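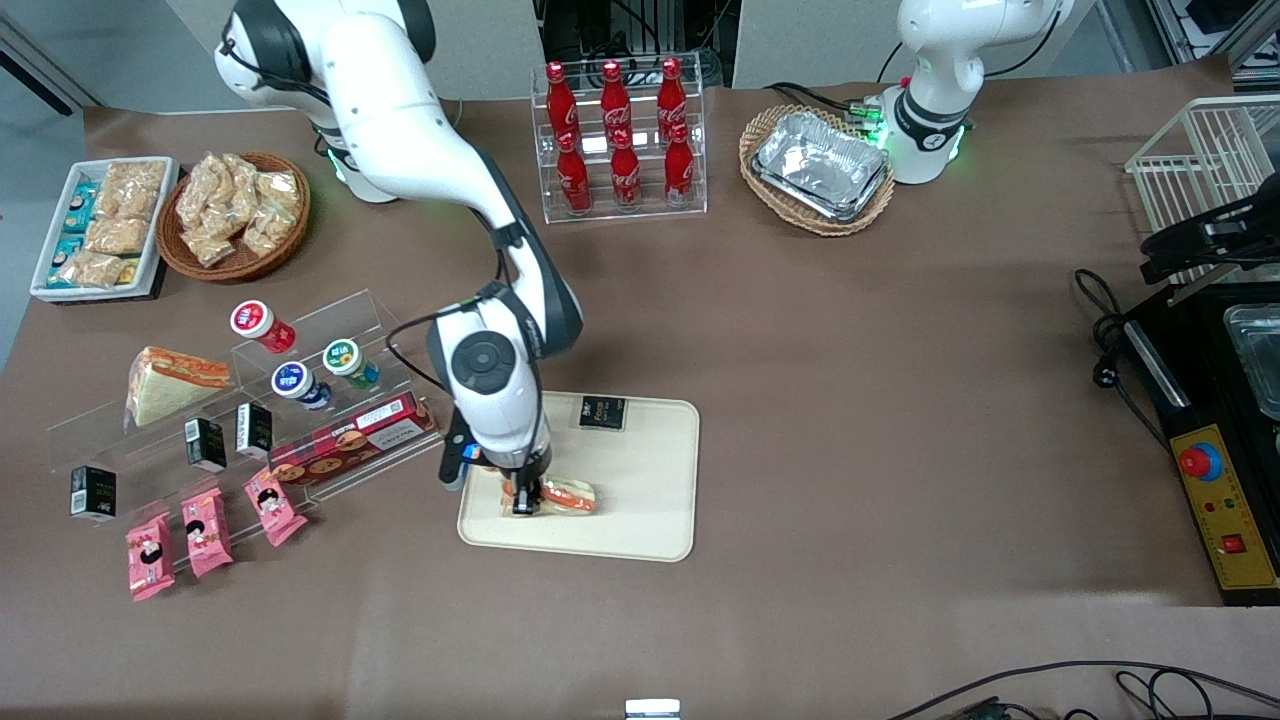
Skedex publishes its service routine for the two-armed snack cell, tea break included

Skedex has released the full upkeep routine for its two-armed serving cell at Asau, in the hope that other owners will stop ringing to ask why theirs has begun dropping the sandwiches.

The answer is usually the fingers. A gripper that spends its days closing on slippery wrappers picks up a film of its own, and the routine begins there: both fingertips wiped, the screws checked, the pads looked at under a decent lamp. Pads are changed every 1,697 picks, a figure that came out of the maintenance log and has resisted all attempts to round it.

"I was asked whether we could say 1,700," said Nga Đồng, who looks after the cell. "I said we could, if somebody else wanted to pick up the sandwiches."

After the fingers come the cables. Each arm is moved slowly through its reach at low speed while a second person watches the cable along its length for rubbing or pulling. The joints are listened to as well. Skedex accepts that "listened to" is not a unit of measurement, and is keeping it in.

Then the tray is set back to its marks. Most faults reported as arm trouble at Asau have been tray trouble - a tidy-minded colleague nudges it straight, and the arm goes on placing things where the tray used to be. The shelf stock gets the same treatment. Soft bags are the worst, being a new shape every time anyone touches them.

The emergency stop is pressed at the start of every shift, before any food is put out. The cell then has to be restarted properly, which takes longer than pressing the button and accounts for most of the grumbling.

The whole routine takes 22 minutes, or almost 80 if the person doing it has mislaid the small hex key. Angus Wihongi, who wrote the first version, has asked that this second figure not be linked to him by name.

The routine ends with a test run of wrapped items from shelf to tray. One drop means cleaning the fingers again. Two means calling Beverley Hapeta, who will ask whether you have cleaned the fingers.

A revised edition covering spare parts is due in September. Printed copies are free to cell owners while the first 100 last.

Contact: Ataahua McKinnon, Skedex press desk | © Skedex | Back to top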